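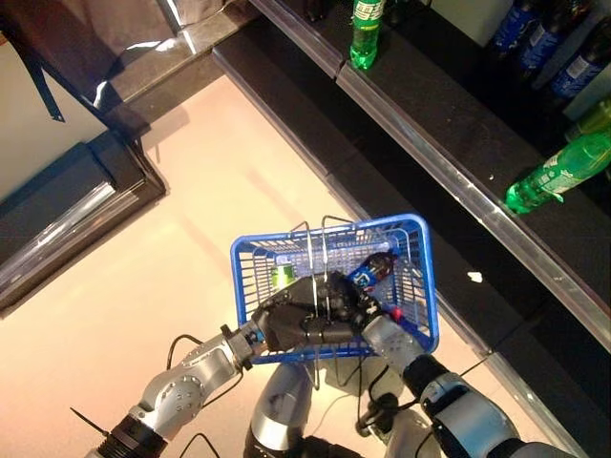 Home | News | Minutes | Join | Contact

Mendholm Defence Suppliers' Group
Notes from our online meeting, November 15, 2020

I took the notes again, so shout if I've put words in your mouth. We had 48 on the call at the start, which is more than we ever got in the room over the pub!

1. Last minutes
Agreed, apart from my spelling of Manzano, now put right. The letter to the ministry about late payments has gone off and we've had a polite reply with no dates in it. I'm to chase.

2. Patrol boat refit
This took up most of the evening. Orier have been told they're on the shortlist for the engine work, and they want smaller firms round here to take on the pipework and wiring. Their chap went through the timetable (a bit quickly for me, I must say) and I'll send the slides round. The work comes to 2,844 hours in the first stage, split between however many of us sign up. A few people were worried about holding stock for months with no firm order, and I have to say I'm one of them. We asked Orier to come back with something in writing on deposits before anybody commits.

3. Site passes
Still a muddle. Stustovix have 7 fitters waiting on clearance for the dockyard and two of them first applied in the spring. Manzano said theirs came through fine once they'd stopped using the old form, so do check which one you've got – the new one asks for five years of addresses. I'll put the link in the next email.

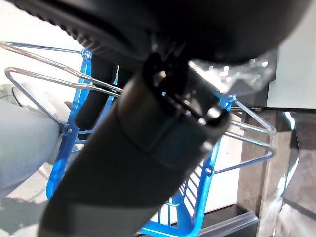 4. Money
We've got £477 in the account after paying for the web page and the video calls. No hall hire this year, obviously. Subs stay as they are, and everyone seemed happy with that.

5. Any other business
Somebody asked if we could have a talk on export licences after the new year rules come in. Yes please, if we can find a speaker who'll do it for nothing. Also, the apprentices' visit to the dockyard is off until further notice, sorry all.

Next meeting is in December, same link, and I'll send the date once Orier have told us when they're free. Please send me your comments on the pipework split before then.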